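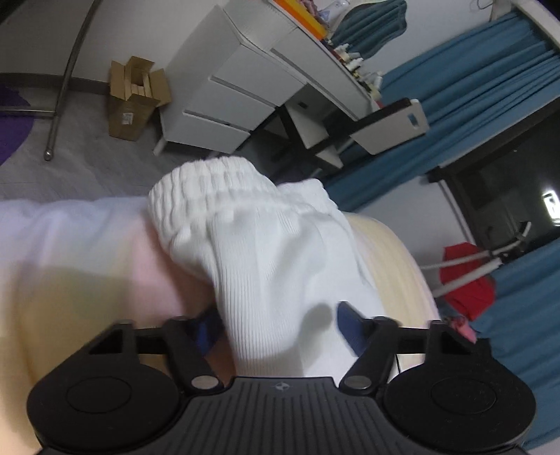

Rib knitting

Rib knitting, usually shortened to ribbing or just rib, is a family of knitted fabrics in which columns of knit stitches alternate with columns of purl stitches. The columns stand up as ridges and sink down as valleys, and the cloth they make is wonderfully stretchy from side to side. It turns up at the cuffs of sweaters, the tops of socks, the necks of T-shirts, and over the whole body of close-fitting tank tops, leggings and baby clothes. Few fabrics get so much out of so simple an idea!

Structure

Every knitted stitch has two faces. Seen from the front, a knit stitch looks like a small V; seen from the back, the same stitch is a bump, called a purl. In plain jersey all the Vs are on one side and all the bumps on the other. The two sides pull with different tension, and so a cut piece of jersey curls at the edges. In a rib, neighboring columns face opposite ways. Their pulls cancel out, and the fabric lies flat even when it has no hem at all.

The stretch comes from the same arrangement. Where a knit column meets a purl column, the yarn has to pass from the front of the fabric to the back, and the small length of yarn between the two tends to twist the columns so that the purls tuck in behind the knits. A relaxed rib is therefore partly folded up, like a very fine accordion. Pull on it and the folds open, well before the yarn itself is under any strain. Let go and they close again. A swatch that measures 39 stitches across will come out much narrower in one-by-one rib than in jersey made with the same yarn and needles, and beginners who have carefully worked out their gauge in jersey are often startled by this.

Naming

Ribs are named by the number of knit columns followed by the number of purl columns. One-by-one rib (1x1) has single columns of each and looks almost the same on both sides. Two-by-two (2x2) has deeper valleys and a springier feel, and it is a favorite for hats. Wide ribs such as 4x4 or 6x3 drape more loosely and are chosen as much for their looks as for their grip.

Fabric sellers have their own vocabulary on top of this, and it isn't always consistent. "Baby rib" generally means a fine, light 1x1 for underwear and infant wear. "Poor boy" usually means a wider rib of the kind seen on fitted sweaters. A "drop needle" or "needle out" rib is made by leaving some needles on the machine empty, which gives a thin open line between the ridges.

Variations

The brioche family is probably the most loved of the fancy ribs. Some stitches are slipped along with an extra loop of yarn and worked together on the next row, so the fabric becomes thick, lofty and very warm. Fisherman's rib reaches nearly the same result by knitting into the stitch below. Half-cardigan and full-cardigan are the machine-made relatives, used for heavy sweaters.

Twisted rib is made by working the knit stitches through the back loop. The columns come out crisp and narrow, with less give. Mistake rib, which has a terrible name and a beautiful texture, is a 2x2 pattern worked over a number of stitches one short of a multiple of four. Casting on 43 gives a good scarf width in a thick yarn.

Cables, too, are close cousins. Many cable patterns are ribs in which the knit columns trade places every few rows, and a ribbed cuff can be planned so that its ridges flow straight up into the cables above it. When this is done well it is a joy to look at.

Machine production

A plain jersey machine needs only one set of needles. A rib machine needs two, placed at an angle to one another so that one set forms the stitches facing front and the other forms those facing back. On circular machines the first set stands upright in a cylinder and the second lies flat in a round plate above it, called the dial. The needles are offset so they can pass between each other without colliding, and watching them do this at full speed is quite something.

The Figueroa mill at Tikberg, a small maker of cuff and collar trim, ran 13 circular rib machines at its peak and supplied sweater shops across the Zusbridge district. Its sample books, later cataloged by the textile historian Uriel Escobar, contain 80 swatches, and a good many are ribs with no agreed name. Escobar labeled one soft, uneven pattern "Wistik rib" after a word penciled in the margin, and hand knitters in the area have used the term ever since.

Use and care

Ribbed bands are normally made smaller than the edge they are sewn to and stretched slightly during stitching, so that they draw the garment in at the wrist, waist or neck. Sewing one calls for a narrow zigzag or an overlock stitch, as an ordinary straight seam can snap the first time the wearer pulls it over the head.

Cotton rib is soft and washes well but recovers poorly on its own, and a little elastane is often added. Wool recovers far better. Ribs in any fiber should be dried flat, with the columns patted straight by hand. Pressing with a hot iron flattens the ridges, and in synthetic yarns the damage is permanent. Steam held just above the surface will coax a tired wool cuff back into shape, sometimes several times over the life of a sweater.

See also: Brioche stitch; Garter stitch; Interlock; Jersey; Selvage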